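# Teaching Clirkach to Untangle Cables

Our group spent most of the semester on one chore, sorting out a pile of knotted charging leads, and on the question of how best to show it to Clirkach, the two-armed robot in the Hirkidach lab. We'd all assumed the robot would be the hard part, and we were a bit humbled to find how much there was to learn about our own hands first!

## Two ways of showing

We started with remote control, using the Jestholm handsets. Driving the arms from across the room is great fun (everyone wanted a turn), but cables are fiddly and you can't feel when a strand has snagged, so we kept tugging knots tighter. After 27 attempts we moved to showing the task by hand, with the demonstrator wearing a black band on each wrist that carries printed square markers, and a camera looking down from head height so the marker positions can be worked out afterwards.

Each demonstration went much the same way: find a strand that looks free, hold the bundle with one hand, and tease with the other. We'd set ourselves a target of 200 demonstrations and recorded 90 of them on the marble table by the window, with the blinds down, and we got rather fond of that spot.
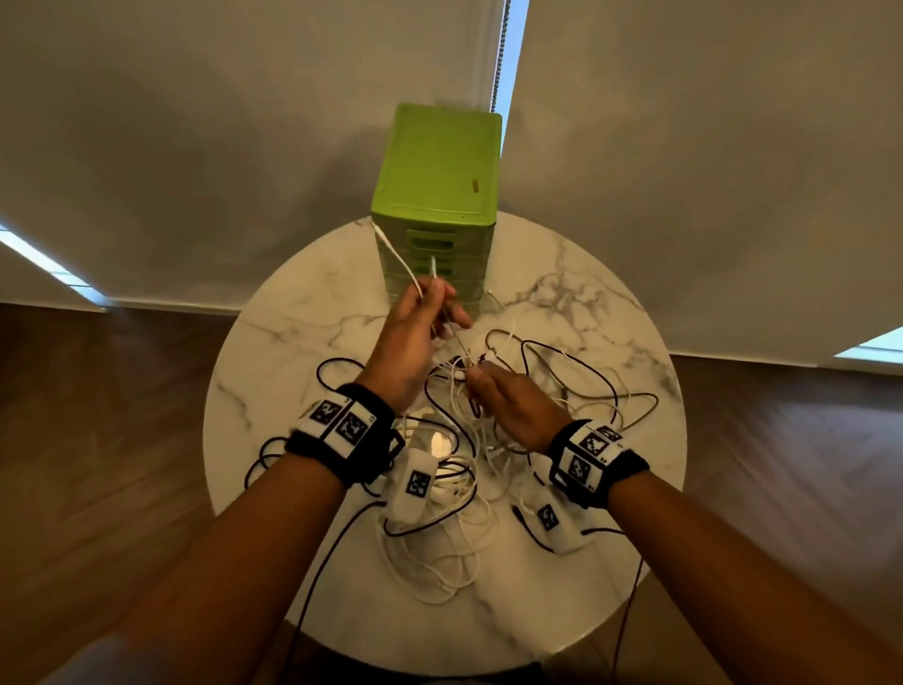 ## What we learned

Slow hands made better recordings. When we hurried, the wrists turned over and the markers went out of view, and the Estrella tracking software had to guess at the gap. Keeping the palms fairly low helped a lot, though it does make your shoulders ache after 50 minutes or so of picking at white cable.

We also wish we'd agreed earlier on when a demonstration ends. Half of us stopped once a single lead came free and the others kept going until the whole pile was sorted, so we went back and trimmed the recordings in April, which ate up a good few evenings and a lot of tea.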